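Workshop Notebook, Finishing Section
Entry of 15/04/2020
Subject: Oil finish on tabletops, second series 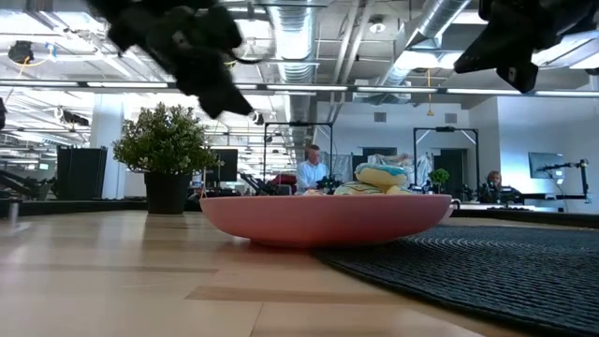

The second series was opened in order to settle the question left over from the first, namely whether the Plerkeck oil requires a full cure between coats or whether an overnight interval is sufficient. The first series gave no clear answer. The sample boards had been stored at different heights on the rack, and the upper boards cured faster than the lower ones.

For the present series, all boards were laid flat on the same shelf. Each was sanded with the grain, wiped with a lint-free cloth, and left for an hour before the first coat. Group A receives its second coat after 48 hours. Group B receives it the following morning. The oil is from the tin marked 629. The older tin has formed a skin and should not be used for test work, although it remains suitable for the undersides of shelves.

First coats were applied this morning. Application was by cloth, with the surplus removed after 30 minutes. Two boards in Group B showed dull patches near the end grain, which took up the oil much faster than the face. These were given a little more oil at the ends only. The same treatment was then given to Group A so that the groups remain comparable. Colleagues repeating the work should treat the end grain first.

Pei-shan Lo has asked that the water ring test be carried out on this series as it was on the last. The procedure is unchanged: a glass with a wet base is left standing on the board, removed, and the surface inspected under the low lamp. Marks are to be graded by the existing scale. Grade 2 is the highest that will be accepted for dining tables. It is requested that two persons grade each board separately and compare afterward — the grades in the first series were entered by one person throughout, and some of them look generous.

The Rojanasak wax has not been included. It performed well for sheen, but it softened under a warm plate and would need to be renewed too often for household use. A short note on it may be found in the August pages of the previous notebook.

Used cloths are to be spread out singly on the outdoor rail until stiff, and then placed in the lidded metal can. They are not to be left folded on the bench.

Outstanding: reply to Plastthorpe regarding the finer abrasive sheets. Ask Adavham whether the matte version of the oil is still supplied in small tins. Relabel the lower shelf. Second coat for Group B tomorrow, before the sanding room is in use.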